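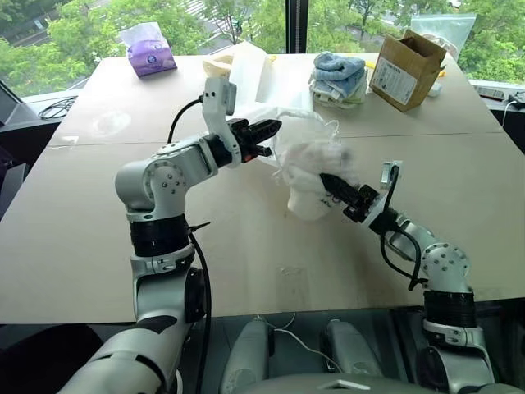

Two arms at the sorting table, the right gripper at a plastic bag.

Posted 4/20/22

It has become necessary to set down the rules under which the arms at Hollis are operated. The present version was drafted by Yaa Mensah and reviewed by me, and it replaces the sheet issued in October.

Bags and other thin film are to be handled at the lowest grip setting. Of the 665 stops recorded under the old sheet, 43 involved film caught between the fingers, a share I consider too high. An operator who sees film folding over a container shall pause the arm before lifting — a pull from that position may bring the container along with it.

Cables on the outside of an arm must keep enough slack for full travel at the elbow. They are to be checked at the start of each shift and again after 8 hours of running. Joint screws are inspected every 2,000 cycles, and the result is entered in the Lokard log under the operator's own name.

No person may reach across the table while either arm is powered. This applies to senior staff as well, myself included.

Comments on the wording may be sent to Ms. Mensah. The section on towels and other soft goods remains under review and will be posted separately.

Nicanor Tapia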